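Equipment Notes: Hand-Held Gripper Kit Now Open for Member Loan
February 2024
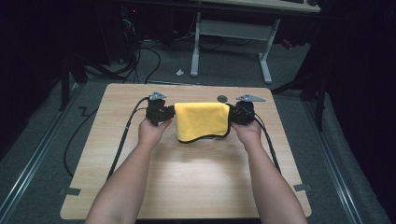

Holding a folded yellow microfiber cloth with a pair of hand-held grippers.

The Menzies Equipment Library has added the Plula paired gripper kit to its loan list. The kit is supplied by Irivska and is meant for groups that wish to record manual tasks for robot training but do not have an arm of their own. The operator holds one gripper in each hand and carries out the task directly at a table.

Each kit contains two grippers with their cables, a carrying case and a printed setup guide. The recording software, Grirnska, must be installed on the borrower's own computer before the kit is collected. Members should allow 30 minutes for the first setup and 9 minutes for each one after that.

Library staff reviewed the kit over 19 sessions, most of them given to cloth handling. The grippers held thin fabric well, and new operators were able to fold a small towel after a short period of practice. Operators with smaller hands reported some strain in the wrist toward the end of a long session. The cables are the main limit. They are long enough for work at a single table, but they should be laid out to either side of the operator before recording begins – a crossed cable tends to pull on the hand during a fold.

The setup guide is clear on calibration and rather thin on file export. Staff have written a two-page supplement, and a copy is now packed in every case.

Loans run for 2 weeks and may be renewed once if no other member is waiting. A short training session is required before the first loan. Borrowers are asked to wipe down the handles and coil the cables loosely before return. Damage to the gripper tips through normal use is covered; lost parts are charged at the supplier's list price.

Requests may be made at the equipment desk or through the member page. The loan terms will be reviewed in September.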